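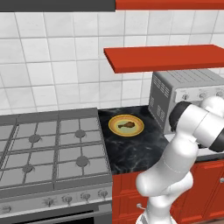
ok thread on the toaster oven task because three people have asked why it took me most of January

short version: the policy was fine. the planner was mostly fine. the bit in the middle that decides when one hands over to the other was rubbish and I wrote it

task is plate to toaster oven, sim kitchen, one arm. sounds like nothing. the kitchen layouts get shuffled every episode so the oven ends up under a shelf, next to the hob, wherever

setup for those who care: learned policy for the close-up stuff (grasp, place, anything touching the door), ordinary sampling planner for the long swings across the counter. a small switcher on top picks who drives. all of it runs through Vornari, which is our in-house runner, not public, sorry

first set of runs, 100 episodes, 27 got the food on the rack. I had told Krystyna Tokarz it would be "well over half". she has not let this go

so I sat and watched the failures. all of them, start to finish, with tea. do this before you touch any code. I did not do this before I touched any code

most common one: arm gets to the oven, stops just short, then jitters. forever. well until the timeout, 300 steps

looked like a bad policy. spent days on that. more demos, fewer demos, different augmentation, nothing moved

what it was: switcher used distance from wrist to goal. one threshold. arm comes in, crosses it, policy takes over, policy backs off a touch to line up (sensible!), crosses it again going out, planner takes over, planner drives it back in. repeat until bored

textbook stuff. two thresholds, one for in and one for out, plus a minimum hold time before it's allowed to switch back. you'd get told off for missing this on a thermostat

second problem was hiding behind the first. the planner's collision model had the oven as a solid box. door open, door shut, same box. so whenever planner got the wheel near the opening it thought the goal was inside a wall and gave up or went for a daft route over the top

and with the shelf there, there is no over the top

fix: oven is now five slabs and a door, and the door angle gets read from state every replan. slower, replan went up a bit, don't care

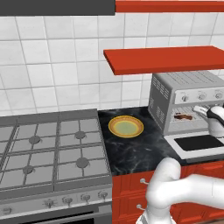

third thing, perception, and this one annoyed me the most. we crop round the target from the side camera and feed that to the policy. when the wrist swings in front of the oven the crop is mostly wrist. white arm, silver oven, not a lot to go on

the policy had quietly learned "lots of white = nearly there, open the gripper". so it'd let go early if the arm happened to block the view on the way in. you can see it plain as day if you plot gripper command against how much of the crop is arm. I should of plotted that in week one

two changes. added the wrist camera as a second input, and masked the arm out of the side crop using the joint angles (we know where the arm is, we're the ones moving it). Brzozowska group wrote the masking code ages ago and it just worked, big thanks, I owe them lunch

also dropped out the side view at random in training so it can't lean on it. that helped more than I expected tbh

new numbers, 300 episodes, fresh layouts, fresh seeds: 245 in the oven. same demos as the first set. same network apart from the extra camera input

what's left: mostly grasps. drumstick is an awkward shape and the policy likes to go for the thin end – it then swings about and clips the rack. a few are physics weirdness where the food gets wedged in the wires and shoots off. not losing sleep over those

haven't split out which fix did how much. I know. ablations are running on the Gostthorpe machines now, they're slow and someone else has the queue until tonight

tooling note: the most useful thing I made in all this was a dumb coloured strip under the replay video. blue when planner is driving, orange when policy is. the jitter bug shows up as a barcode. took me an hour to write and would have saved me a fortnight

it's in the Vornari viewer now, turn it on with the driver strip option. if you're at Bringate you need to pull first, the old viewer ignores the flag wihtout telling you

someone asked if one big policy for the whole thing would dodge the switching mess. maybe? we tried it early on and it was ok at the place and hopeless at long moves near the hob, kept dragging the wrist low over the grates. could be a data thing. not ruling it out

and no, no real arm yet. want the grasp failures down first. the real door has a spring in it and I'm already dreading that

will add the ablation table here when it's done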